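Changing my fork oil before the winter

I wanted to write this post already in November, but the weekends were always dry and I preferred to ride. Now it rains since Monday and my bike is standing in the hallway, so I have time.

My bike is a Serkelex hardtail, four years old. I bought it second hand from a man who said that he rode it "only to the lake". Maybe it is true, but the fork was telling another story. On small bumps it did not move at all, and on big bumps it moved too much and came back with a knock that I could feel in my wrists. For one season I thought this was normal for a cheap fork. Then I borrowed a friend's bike for one descent, the one with the roots behind the water tower, and after that I could not enjoy my own bike anymore.

The fork is a Huvix with 120 mm of travel. The shop in my town wanted 39 euros for a lower leg service, without the seals, and the waiting time was two weeks. It is a fair price, I have nothing against the shop. But I like to learn how things work, and I had a free Saturday, so I bought the oil and a set of seals from Prota and decided to do it at home.

First I let out all the air with a shock pump. I wrote down the pressure before, on a piece of tape that I put on the top tube, and I recommend this to everyone who has a bad memory like me. After this I took off the front wheel and the brake caliper and opened the two bolts at the bottom of the legs, but only a few turns. You must hit the bolts softly with a plastic hammer, so that the inside parts become free. I was too soft in the beginning. I was hitting like somebody who knocks on the door of a sleeping baby, and nothing happened. On the left side it went quickly, on the right side I needed maybe twenty minutes and one break for tea.

When the lowers came off, there was almost no oil. From the right leg came a small spoon of something brown, from the left leg even less. The foam rings were dry and had sand in them. I was a little ashamed, because I clean the chain after every second ride and I never thought about this part.

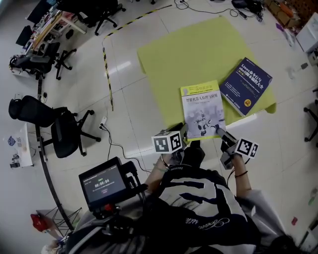
Samah Benjelloun wrote to me, when I told her about the dry foam rings, that hers looked the same after only one winter and that I should not be ashamed, but I should soak the new ones overnight in oil before I put them in. She also told me to check the bushings: hold the lowers on the legs without the seals and try to move them forward and back. If there is play, new seals will not help you much. Mine had a very small play, and she thinks it is good for one more season.

So I did not finish on Saturday. I put the new foam rings in a jam glass with oil and went to sleep.

The next morning the assembly was easier than I expected. The old seals came out with a tire lever, slowly, with a cloth under it so that I don't scratch the metal. The new ones I pressed in with a socket of the right size and my body weight. Then grease on the inside lip, the lowers back on, but only halfway, and the oil through the bolt holes with a syringe. My manual says 8 ml in each leg. I read different numbers in forums, some people put much more, but I followed the manual.

One mistake I made: I forgot to put the rebound knob aside in a safe place, and it rolled under the kitchen cupboard. I found it together with a Morsy valve cap which I was missing since spring – a good day for me.

I did a short ride in the evening, between two showers. The fork moves now on small stones. The knock is gone, or almost gone, I hear it only when I pull the front wheel up and let it fall. I put the same pressure as before, but now it feels too soft and I use more of the travel, so probably I will add a few psi. I also want to try the rebound two clicks slower on the roots behind the water tower, when they are not so wet.

For the cost: the oil and the seals together were a bit cheaper than the shop, if I don't count the syringe and the gloves. The oil bottle is still almost full, and Shaimaa Alaoui already asked if we can do her fork next. I said yes, but she has to bring the cake.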